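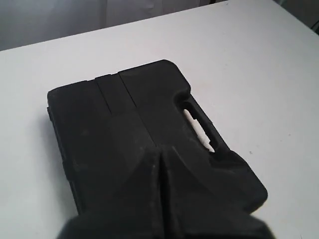 The black case on the white bench. Handle side is to the right.

Saturday, workshop, kettle on by 10

Ifeoma wanted the whole day on the tuning fork problem and I wanted the whole day on glue, so we did glue. (Sorry Ifeoma, yours is next, I promise.)

Where we'd got to: the Kemeys concertina is still in bits along the back shelf. Ffion's grandfather's, steel reeds, mahogany ends, and a bellows that leaks like a garden hose. When I held it up by one strap last week it was fully open in 5 seconds flat, and I'd like to be well past a minute. Most of the leak is at the inside corners of the folds, where the old gussets have gone the colour and texture of burnt toast. A couple have just turned to powder. I've peeled off the worst of them with a bone folder and a damp cloth, and I was quite smug about it until I went through the card on fold four. Bugger. Patched with linen tape, left it under a bag of rice.

Glue trials! I cut 16 test strips out of the offcut goatskin, all skived by hand, so they're not as even as I'd like. Numbers one to eight have wheat paste, the rest have the PVA mix Emrys swears by. Glued each to a bit of card, folded, pressed, left overnight, then worked them back and forth while listening to the cricket. The paste ones are lovely and soft but three of them lifted at the tip. The PVA ones stuck like anything and feel a bit plasticky on the fold, which might matter on a corner that small or might not matter at all. Emrys says I'm fussing. He also says you can't get PVA off again in forty years' time, and that's the bit that bothers me, seeing as I've just spent a fortnight cursing whoever did the last repair with what I'm fairly sure was contact cement.

Decision for now: paste on the gussets, with the tips given a second coat, and PVA only on the outside papers. Natalina, if you disagree please say so before Tuesday's batch and not after, ha.

Leather: the Drumico skin is too thick. It's beautiful stuff and I love the colour but I measured it in four spots and it's well over what the old gussets were, and once you've got two layers meeting in a corner the bellows won't close. I could skive the lot but my hands say no. Huw reckons there's a thinner skiver left over from the Fosstead melodeon, in the bottom drawer under the sandpaper. Haven't looked. The bottom drawer frightens me.

Reeds: had a quick go while the paste was drying. 27 of them speak cleanly on the test bench, which is better than I'd dared hope. The low ones on the left are slow to start, and one up high has a nasty buzz that went away when I slid a strip of paper under it and came back when I took it out, so probably muck and not a crack. There's rust on a few of the tongues. I've left it alone, as every time I've cleaned rust off a tongue I've pushed the pitch up and then spent an evening dragging it down again.

Temperament: still arguing. Ifeoma thinks it was in something meantone-ish when it was made and the thirds do sound sweet in the home keys. Ffion wants to play it with the Thursday crowd, who are all bang on modern pitch, so I think the player wins. We'll write down every reed as found before anybody touches a file. Ifeoma has the sheet.

To get: more blotting paper, fine cotton thread, a new blade for the skiving knife (the old one's had it), milk.

To ask Ffion: does she want the old bellows papers kept? They've got a little gold star pattern, quite faded, and I can't match it. The Brondex catalogue has one that's close in the wrong green.

Rice bag comes off fold four tomorrow morning. Please don't lift it to have a look, Huw.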